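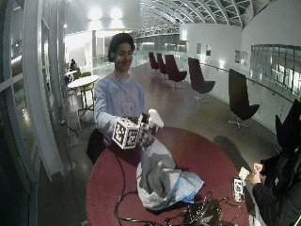 로비 라운지 원탁에서. 마커 큐브를 들어 보이는 중

[랩 소식] Flisalby 원격 시연 수집, 2차 중간 보고

마감이 코앞이라 짧게 씁니다. 빠진 건 다음 호에.

4월부터 돌리고 있는 Flisalby 과제, 다들 이름은 들어보셨을 텐데 정작 뭘 하는지는 잘 모르신다는 얘기가 많아서요. 한 줄 요약. 사람이 장갑 끼고 손으로 직접 작업을 보여주면 그 동작을 기록해서 로봇 손을 가르치는 데 씁니다. 조이스틱으로 팔을 움직이는 원격조종 방식도 같이 하고 있고요. 두 가지를 비교하는 게 올해 목표입니다.

현재까지 모인 시연은 1,598건. 이 중 장갑으로 한 게 훨씬 많습니다. 원격조종은 속도가 안 나와요. 컵 하나 옮기는 데 한참 걸리고, 그러다 놓치면 처음부터 다시. 익숙해지면 나아진다는데 익숙해질 때쯤이면 다들 자기 논문 쓰러 가버려서... 담당자를 좀 고정하자는 의견이 나왔고 다음 회의 때 정합니다.

작업 목록은 아홉 가지로 확정. 집기, 건네기, 뚜껑 돌리기, 천 접기, 천 펼치기, 봉지에 넣기, 봉지에서 꺼내기, 선 정리, 카드 뒤집기. 원래 쌓기도 있었는데 뺐습니다. Vukora 쪽 공개 세트랑 겹쳐서 굳이 우리가 또 할 필요가 없다는 판단. 천이랑 봉지는 반대로 더 늘릴 예정이에요. 모양이 매번 달라지는 물건이라 시연 수가 적으면 학습이 거의 안 됩니다. 지난 학습 결과 보신 분들은 아실 듯. 접으라고 했더니 계속 문지르기만 하던 그거요.

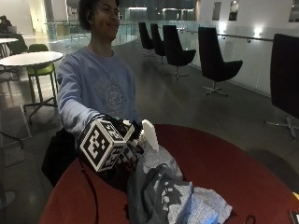 장갑 시연은 손목 위치 추적이 절반입니다. 손가락 굽힘은 장갑 센서로 읽으면 되는데, 손이 공간에서 어디 있는지는 따로 잡아야 하거든요. 그래서 손목에 큐브형 마커를 답니다. 면마다 숫자가 찍혀 있어서(앞쪽이 3, 위쪽이 2) 데이터 보다가 이상하면 "3번 면이 튀었다" 이런 식으로 바로 얘기가 됩니다. 이거 은근 편해요. 예전 판에는 숫자가 없어서 매번 무늬를 대조해야 했는데 눈 빠지는 줄 알았습니다. 한 면만 보일 때는 각도가 흔들리고, 두 면 이상 보이면 확 안정됩니다. 그러니 시연하시는 분들은 손목을 너무 안쪽으로 꺾지 말아주세요. 케이블도 조심. 팔을 길게 뻗을 때 당겨지면 장갑 쪽 커넥터부터 나갑니다. 벌써 하나 수리 맡겼어요.

장소 얘기. 실험실 말고 로비 같은 트인 공간에서도 찍자는 건 작년 평가 때 나온 지적 때문입니다. 배경이 다 똑같은 벽이라 조금만 환경이 바껴도 성능이 떨어진다고요. 맞는 말이라 할 말이 없었습니다. 올해는 라운지, 복도, 휴게실까지 넓히는 중이고 조명도 일부러 안 맞춥니다. 유리 난간이나 번들거리는 바닥이 뒤에 있으면 마커 인식이 어떻게 되는지도 같이 보려고요. 결과는 정리되는 대로 공유.

시연 참여자 모집합니다. 한 회차 40분. 장갑 착용이랑 보정 포함이고 실제로 손 움직이는 시간은 그보다 짧아요. 왼손잡이 분 특히 환영. 지금 데이터가 오른손에 너무 쏠려 있습니다. 경험 없어도 됩니다. 오히려 너무 로봇처럼 천천히 움직이는 분들이 계신데 그냥 평소대로 하시면 돼요. 물건 떨어뜨려도 괜찮습니다. 실패한 것도 실패라고 표시해서 다 저장하니까 멈추지 말고 끝까지만 해주세요.

시연하실 때 부탁드릴 것 몇 가지.

시작 전에 손 펴고 잠깐 정지. 이게 없으면 나중에 장갑이랑 영상 시간 맞추는 게 지옥입니다.
소매는 큐브 밑으로. 긴팔이면 한번 확인해 주세요. 소매가 마커를 가리면 그 구간은 통째로 버려야 합니다.
회차 끝나면 장갑은 뒤집지 말고 그대로 걸어두기. 센서 선이 꺽여요.
파일 이름 마음대로 바꾸지 않기. 제발.

원격조종 쪽 소식도 조금. Chauhan 제어기 새 버전 올렸습니다. 손목 회전이 거꾸로 먹던 문제 고쳤고, 지연은 아직 그대로예요. 체감상 화면보다 팔이 늦게 따라와서 초보자는 자꾸 더 밀게 됩니다. 급하게 밀지 말고 한 박자 기다렸다가 보정하는 게 요령. 연습용 과제를 5개 만들어 놨으니 본 수집 전에 꼭 한 번씩 해보고 들어오세요. 건너뛰고 들어오면 첫 회차 데이터는 거의 못 씁니다.

라벨링도 밀려 있습니다. 천 접기 구간 나누는 기준이 사람마다 달라서 다시 정했어요. 손이 천에 닿는 순간부터 시작, 손이 완전히 떨어지면 끝. 중간에 고쳐 잡는 건 따로 안 나눕니다. 기존에 하신 것도 이 기준으로 한 번만 훑어봐 주시면 감사하겠습니다. 라벨 도구는 Prurkby 그대로 쓰고요, 자동 저장 꺼져 있는 경우가 있으니 켜졌는지 확인부터.

다음 수집은 화요일 오후 2시, 같은 층 라운지. 시연 신청은 랩 게시판 댓글로 남겨주세요. 장갑은 M이랑 L 있고 S는 주문 넣었는데 아직 안 왔습니다. 오면 공지할게요.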